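4.2 What counts as a folded shirt

Most work on home laundry treats folding as a finished state. A shirt is folded or it is not, and the scorer ticks a box. We used the same box in the Ovitgate trial, and we no longer trust it. Of the 113 shirts in that trial, a good many were ticked by one scorer and left blank by the other, and when we went back to the score sheets we could find no rule that would have settled the matter.

Part of the trouble is that the two common scales don't look at the same thing. The Prurora scale asks about the outline of the bundle: is it close to a rectangle, and do the edges run straight? The Haque checklist asks about the layers: are the sleeves in, is the body smooth, does the hem meet the collar? The authors of both seem to assume that a shirt which passes one will pass the other. We have seen no data that supports this, and our own results point the other way.

There is also the question of when to look. Cloth held at a single point bunches up there, and the rest hangs wherever its weight takes it. Figure 2a gives the kind of view we mean. The creases near the pinch are tight and deep, while the fabric farther off falls in larger, looser folds. Any score given at such a moment would be a score of the grip. Yet one of the older protocols allows scoring "at any point after first contact," and results gathered under it still get pooled with the others.

Figure 2a. Light green cloth, gathered at one point.

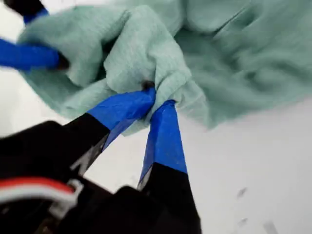 4.3 Outline against layers

The Kekberg group reported that outline alone predicts how people judge neatness, and this claim has been repeated so often that it is now given without a source. We doubt it. The claim rests on ratings of flat dark shapes, with no creases, collars or hems shown at all. Raters who can see only an outline will of course rate the outline.

A T-shirt makes the weakness plain. The shirt in Figure 2b is roughly folded into a tall rectangle. The neckline is at the top, a little skewed, and the hem at the bottom runs fairly straight. On the Prurora scale it would lose a point for the small flap near the upper left and not much else. Its right edge is straighter than its left, so a generous scorer might even let the flap go. The Haque checklist would fail it at once, as the cloth through the middle is twisted and overlapped, with wrinkles running on a slant from upper left to lower right. We can't see how a single word, folded or otherwise, is supposed to cover both results.

Figure 2b. Green T-shirt on a white tabletop.
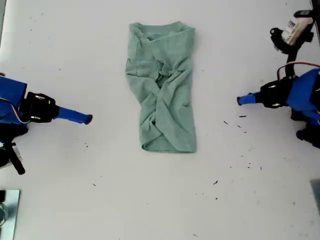 One reply is that the scales could simply be averaged. We tried this with the Ovitgate sheets and got a number that was easy to report and hard to defend. A smooth shirt with a crooked outline and a tangled shirt with a neat outline ended up with the same score -- and no one who has to put shirts in a drawer would treat them alike. The first needs a tug at one corner. The second has to be opened out and started over.

A better reply is that outline matters for stacking and layers matter for wear, so the two should be kept apart and reported apart. We have some sympathy with this. Still, it asks the scorer to judge layers from above, and from above most of the layers are hidden. A corner tucked under may be a deliberate fold or an accident. A ridge may be a sleeve lying beneath, or it may be nothing more than slack cloth.

The same doubt reaches down to what the item is. At a distance, a bunched shirt and a bunched towel are much alike, and a thin pale border along one side does little to tell them apart. The cloth in Figure 2c is of this sort: a rough upright rectangle, a bit wider toward the bottom, which could be entered on a sheet as either. Under the checklist that choice decides whether there are any sleeves to look for.

Figure 2c. Crumpled green cloth on a white tabletop.

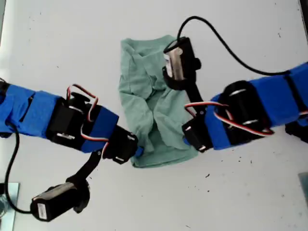
We therefore take a narrow view in what follows. Scores from the two scales are listed in separate columns and are never combined. Items that the scorers could not name are left out of the layer scores but kept in the outline scores, where the name makes no difference. This shrinks the set, and it makes our results harder to compare with the almost 700 ratings in the Kekberg report. We accept that. Whether those ratings can be compared with anything is a separate matter, and we return to it in Section 5.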